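PRESS RELEASE

Filloddale, 10 Oct 2020

Student robotics club in Filloddale opens its laundry project to the public

The robotics club of Filloddale Technical School presents this autumn the first results of its household project, in which students teach a robot arm to help with the washing. The work began last winter and will be shown to visitors in November, at the open evening of the school. The project carries the name Indano.

The aim of Indano is modest and practical. The students want a robot that can go to an ordinary washing machine, find the door, take hold of it and open it. Later it should also take out the clothes and put them in a basket. For a person this is a job of a few seconds. For a machine it contains many small difficulties, and the students have spent most of the year on the first part only, the door.

Why a washing machine

Every year the club chooses one household task and stays with it until the summer. In former years it was setting a table and watering plants. The washing machine was proposed by the students themselves, after a visit to a home for older people in Ivville. Several residents there explained that bending down to the machine was the part of the housework they found hardest. The students came back with a list of wishes, and the laundry was at the top of it.

The club also found the subject interesting from the technical side. A washing machine is white on a white wall, it has a shiny door which reflects everything that stands before it, and the place where one must pull is not the same on every model. A computer program that recognises a cup on a table very well can be completely confused by a reflection in a round glass.

How the students work

The arm has a simple gripper with two fingers, and a small camera sits close to it. The students guide the arm by hand through the movement, and the camera records what the gripper meets on its way. These recordings are then used to train a program which must later do the same movement alone.

Up to now the club has collected 3578 recordings. Of these, 2414 were judged good enough for training. The others were put aside, for example when the arm was moved too fast or when the light changed in the middle of the movement. The sorting was done by the students in the lunch hours, and they have written their own rules for it. A recording is kept only when two students, working separately, have both marked it as usable.

The rules are now in their third version. In the first version the students threw away every recording in which the gripper touched the machine in the wrong place. Later they noticed that some of these were useful, for the program must also learn how to go back and try again. Such recordings are now kept in a separate group with their own label.

A large part of the teaching plan is given to safety. No student works alone with the arm, the stop button is always within reach of a second person, and the machine is never filled with water during the sessions. New members first follow a short course and pass a practical test before they may guide the arm.

Who takes part

The club has 28 members this year, between fourteen and eighteen years old. They are divided into small groups: one for the mechanical parts, one for the recordings, one for the program and one for the reports. After each school holiday the groups change, so that every member learns something of all the work. A student who began with screws and cables may finish the year with writing code, and the other way round.

"Many of us thought that the program would be the difficult part," the students write in their half-year report. "But we lost more time with cables, with lighting and with fingers that were slipping on the door. We have now changed the surface of the fingers and we hope it is better."

The lessons have also found a place in the normal school day. In the mathematics class the angles of the arm are used as exercises, and in the language class the students practise writing clear instructions, first for each other and then for a reader who has never seen a robot. 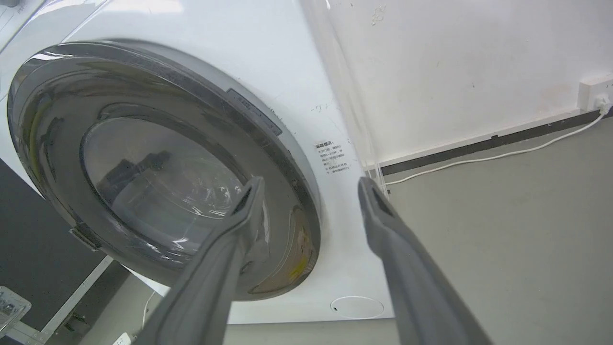 The low position of the door asks a special attention from the group that guides the arm. When the arm works near the floor it has less space to turn, and a movement that is comfortable at table height can become impossible. For this reason the students have divided the approach in shorter steps, with a small pause after each of them. It makes the work slower - but the movements are easier to repeat, and a mistake is easier to find afterwards in the recording.

Next steps

During the winter the club will test the program on a second type of machine. If the results are satisfying, the students will begin with the clothes, starting with towels. Socks are planned for the very end. The club also hopes to take part in the regional school competition in Ivville, where teams show a useful task in front of a jury and answer questions about their method.

The arm was bought with the help of the local firm Peeters, which has supported the technical lessons at the school for more than 2 years and also gives the students access to its workshop for small repairs.

Open evening in November

At the open evening, visitors can follow a complete session and may guide the arm themselves under supervision. The students will explain their rules for sorting the recordings and will show some of the failed attempts also, with their comments. Entrance is free. Children are welcome together with an adult. The number of places near the arm is limited, therefore we ask groups to announce their visit in advance at the school office.

Members of the press who wish to attend a normal working session before the open evening can make an appointment by way of the same office.

Issued by: Robotics club, Filloddale Technical School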